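Workshop notebook — tape transfers, Pendel sitcom material

7/23/23
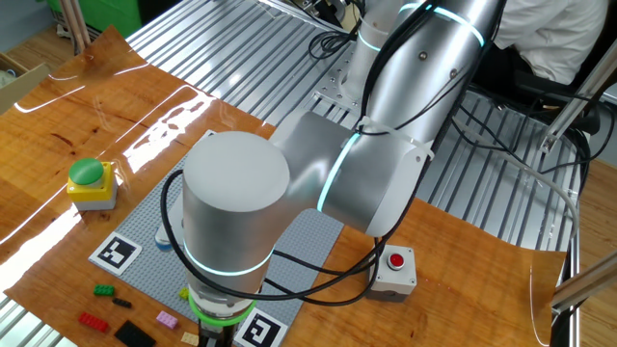
Notebook 3, p. 245

Started on the second box from the Stinov deposit. Same series as the first box, the Pendel sitcom, but these are the studio recordings and not the broadcast copies, so they run long and have the floor manager's voice on them between takes. Bayu Liew had labelled the shelf already. I only had to match the tapes to his list.

Tape 261 first. The label says it is the episode with the lodger's birthday, but it is the one before, where the sister comes to stay. The birthday episode starts near the end of the reel and stops after the first kitchen dialogue. Whoever wrote the label must have gone by the last thing on the tape. I have left the original wording in the "label" field and put the true contents under "notes". Please do the same if you find more like it. Don't correct the label field, we need it to match what is written on the case.

Picture is good for the first half. After that there is a band of noise along the bottom which comes and goes. Cleaned the heads and played the section again, no change. Tried the other deck, slightly better. Kept the transfer from the other deck and deleted the first one to save confusion.

Sound is on both tracks. Track one is the actors, track two is the audience with some actors leaking in. Syahrul Rondonuwu asked for the two to be kept separate this time, as he wants to hear how much laughter was added for broadcast. From the part I compared, quite a lot. The line about the bread bin gets almost nothing in the studio and a big laugh in the broadcast copy. The fall over the stool gets a real one, and they seem to have left it alone.

The lead does the stool fall three times. First take he goes down too early and says sorry to the actress. Second take is fine but a door sticks. Third is the one they used. Worth marking for Syahrul's talk, as the published accounts of the show all say he did it in one. I have put markers at the start of each take in the file.

Credits on this tape differ from the broadcast credits. The part of the postman is given to a different actor, and the broadcast version has no name for him at all. I can't tell from the face. Bayu thinks he may also be in the Chávez film, the one set in the hotel, where he has a short part as a night porter. He will look at our copy when he is next in. Until then the cast entry stays blank with a query against it.

Catalogue

Entered 261 and its two audio tracks. Record number 2033 was already taken by a Kuriro press kit from February, so I moved the press kit record to the paper sequence, where it should have been. Checked that the old number doesn't point anywhere else. It was in the visitor handlist once, now changed.

The press kit itself is useful. It has a short life of the lead: father a singer, two years in a touring company, then small television parts before Pendel. It gives his first television job as a hospital serial. Our own notes say a police serial. Neither gives a source. I have written both down and not picked one.

Also in the kit is a typed list of guest players with ticks beside some of the names. No idea what the ticks mean. Not in the same ink as the rest of the handwriting.

Problems

The monitor on the left goes green when it has been on for a while. Don't judge colour by it. Use the right-hand one, even though it is smaller.

Leader tape is running low. I used old leader on 261 and it snapped once on rewind, at the very end, no programme lost. New splice holds.

Next

Tape after 261 has a cracked case and needs moving to a new one before it goes near a deck. Keep the old case with its label — put it in the paper box with the press kit.

Syahrul wants a short clip of the stool takes with sound from track two only. Ask him how long he wants it and whether the apology should stay in.

Bayu to bring back the splicing block.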